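**24/08/2021 – naval history reading group, biography database, cleanup**

Went through the service records for the flag officers on the Sileck list. Of 40 entries, 19 still have no confirmed date of first command. Most of the gaps are between commissioning and first sea duty, where the retirement notices skip straight to the staff posts. Oisín has the Borthorpe scans and will check the early promotion boards against them.

Rank field: stop entering "Admiral" for three-star officers. Brock had done this in the older batch. Use the rank at retirement, with acting rank in the notes column.
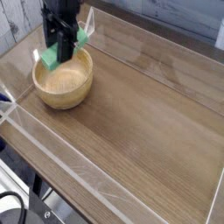 Joint commands are the main problem. An officer can hold a national and an alliance post at the same time, and the current table allows one per date range. Peadar wants two rows; I would prefer a second column. For the test record I used a junk entry with the title "Round Wooden Bowl" and the remark "light tan, thick rim", so that it can't be mistaken for a real officer. Import accepted it. Export dropped the remark – same fault as in January.

Record 1417 is a duplicate of 1000. Spelling of the surname differs, career dates match. Merged, kept the lower number.

Open: Sulastri to confirm whether attaché tours count as commands. I say no.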